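Mukeck Hand Project
Handout 6: Poses, tendons and the pick test

Read this before lab. Sreekumar Mudaliar will ask if you have, and he can tell.

Where we are. Each group has a hand that opens, closes and occasionally does what the code says. This week you write the approach pose, the shape the hand holds on its way down to an object. Most failed picks in last term's logs began with a bad approach pose and were blamed on the motors.

Before you power up
Check the battery. Check it again with the meter switched on.
Home all joints, then load pose file 2717. The older Debnath file closes the fingers early and will cost you an afternoon.
Keep your own fingers out of it.

The test. You get 2 attempts per object, scored by Anoma Matubbar. "It worked at my desk" scores zero, as it did in February.

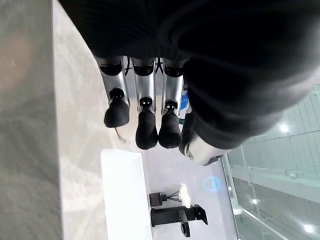 An approach pose should leave the fingertips free to arrive before anything else does. Groups like to curl everything in advance because it looks purposeful. Compare the three fingers hanging side by side, with their black rubber tips well below the palm, and the thumb curving in from the right. Start from something like that and curl late. Look too at the thin cables between the finger bases, and think about where yours go when the hand shuts.

For next time: bring your joint table, on paper, to the Clerkham room. Grundthorpe group, bring back the hex keys.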